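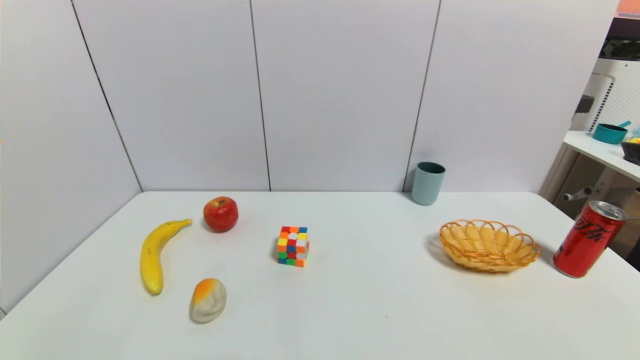 Table, 7/22/25. Fruit still not in the basket.

Trying to get into the habit of clearing one surface a day. Today it's the white table.

The banana and the apple are going in the basket. It's the woven one with the looped rim, from a shop in Cetbridge, and it's been sitting there empty. The banana has a few speckles so I'll have that first.

Puzzle cube is still scrambled. Vlasta says she can do it in 50 moves - I've never got past one side. It's going back on her shelf.

Cup to the kitchen, can to the fridge.

Gareth asked why I don't just get a bigger basket. This one cost me 2 pounds and it holds enough fruit for the week.

Next one is the hall shelf - might leave that until September.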